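Prakard Brings Back Letter Blocks for Classrooms and Kitchen Tables

SESTSIDE – Prakard, the maker of small-format learning toys, will bring its alphabet blocks back into regular production in December. The new run keeps the size and the pale finish of the earlier blocks and adds a wider choice of sets for schools, libraries and families.

The blocks were last sold as a regular item under the Wike name. Prakard took over the Wike range and has since sold the blocks only in small batches, most of them to preschools that already owned a set and wanted replacements. Requests for full sets kept coming in, and the company decided this spring to put the line back in its main catalog.

"People wrote to us asking for one missing letter," said Consuelo Ibarra, product manager at Prakard. "They had the rest of the alphabet in a tin and no way to finish it. We wanted to be able to sell them the letter, and we wanted to sell new sets again too."

Three sets will be offered. The Starter set holds 35 blocks and covers the full alphabet with extra vowels. The Table set holds 90 and is meant for a group of children working together on short words. The Classroom set holds 200 blocks and ships with a lidded storage tray and a printed letter list, so that teachers can check the contents at the end of the day. Single replacement letters can be ordered for all of them.

Each block is a cube small enough to line up with others into a word on an ordinary table. Letters and pictures are printed on some faces, and other faces are left light with only a faint mark. Ibarra said the mix is deliberate. Children turn the blocks over to find the letter they want, and the turning is a large part of the activity.

Prakard tried out the new sets at the Devura Learning Center, where staff used them in a Wednesday morning session for early readers. Children began with rows of three or four blocks before moving on to their own names. Staff asked for more copies of the common letters, and the company changed the contents of the Table set as a result.
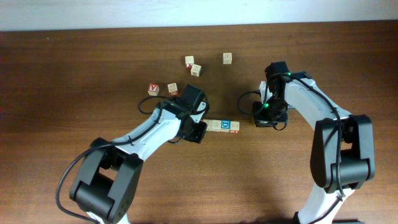 Four letter blocks in a row on a wooden tabletop, one showing a blue face with a white "D." Five more lie farther back, among them a red-faced block with a "V."

The sets are intended for children age three and up. Prakard recommends wiping the blocks with a damp cloth and letting them air dry before they go back in the tray. They should not be soaked or put in a dishwasher.

Blocks from the earlier Wike sets are the same size as the new ones and can be mixed with them. Print colors may differ slightly between old and new blocks – the company suggests ordering a single letter first if an exact match is important.

Schools and libraries may place advance orders through the Prakard education desk in Sestside. Family sets will be sold through toy and book stores that carry the Prakard range.

About Prakard
Prakard makes blocks, tiles and sorting games for young children. The company is based in Sestside.

Media contact
Consuelo Ibarra, Product Manager, Prakard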